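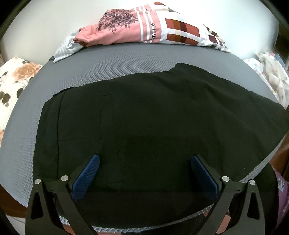

Surely a machine will be doing all of this by the time I've finished learning it, wrote one reader under last month's page on folding, so why bother with the tips? The comment got 70 likes, which is more than the folding tips got.

I've been writing this page long enough to remember when the bread machine was going to finish off the bakery, so my answer is going to be grumpy. Learn to fold. You have years of laundry ahead of you, and I doubt a robot is getting to it before you do.

What the machines can do now

Some chores have been handed over already, and I don't miss them. A washing machine is a robot if you squint. A robot vacuum does a fair job on a bare floor, provided you pick up the socks and cords first. The dishwasher washes, but you load it and you empty it.

Look at what's left over and it's nearly all handling. Somebody still has to pick up a soft thing and work out which way around it is. Cloth is the worst of it. A plate has the same shape wherever you put it down. A shirt has a new shape every time it lands, and black clothes are harder still, with the seams and pockets disappearing into the fabric. I have trouble with mine on a gloomy morning and I've owned them for years.

I went to the home show in October mainly to see the Kanar folding cabinet. It folded a T-shirt very nicely. You clip the shirt onto the rail yourself, though, right side out and collar centered, and by then you've done the part I'd pay to get out of. It also won't take a fitted sheet, a baby sock or anything with a hood. The Onska people had an arm folding dish towels at the next booth, all of them square and all the same size. I asked whether it could take one from a heap of mixed laundry. Next year, I was told. I've got a drawer of brochures that say next year.

Shop work is further along, up to a point. My brother-in-law's shop has a Diekmann arm that moves steel blanks from a tray to a press all day long, and it's good at it. The blanks are identical and the tray is bolted down. When the shop took on a run of canvas tool rolls, the arm sat idle and two people turned and stacked 300 of them by hand.

So, the tips

Black trousers on the bed. Fold them where there's light from the side. A window is better than the ceiling lamp, and you'll find the pocket seams much faster. Smooth from the waistband down to the hems with the flat of your hand, then put one leg over the other, inseam to inseam. Fold in thirds from the hem.

Don't use a soft mattress topper as a folding table if you can help it. The cloth sinks and you end up pressing wrinkles in. If the bed is all you've got, lay a big cutting mat or a piece of stiff cardboard on it. Mine is 20 inches wide and lives behind the wardrobe.

Push the pillows and blankets well out of the way before you start. I used to fold in whatever space was left between them and lost a sock every time.

Lint on black: go over it before folding, always in one direction. A damp rubber glove works as well as the roller and doesn't run out of sheets.

Shirts go face down, buttons done up at the top, the middle and the bottom. The rest can stay open.

Pillowcases: fold lengthwise first, then in half, and put the whole bed set inside one of them. This is the only trick on this page that has ever impressed a visitor.

Sort by who puts it away, never by color, once it's clean. It takes 2 minutes and saves a lot of walking.

If you still want the machine

Ask to see it start from a full basket, with your own clothes in it. Ask how long one load takes and who stands there while it runs. The Tudach demo I watched online had a lovely pile of folded shirts at the end, and a cut in the video every time a new shirt came up. Maybe they'll crack it. I'd be glad to be wrong — I have a basket on the stairs as I write this, and it's mostly towels.

Next month: getting candle wax out of a tablecloth, and whether brown paper is any better than a paper towel.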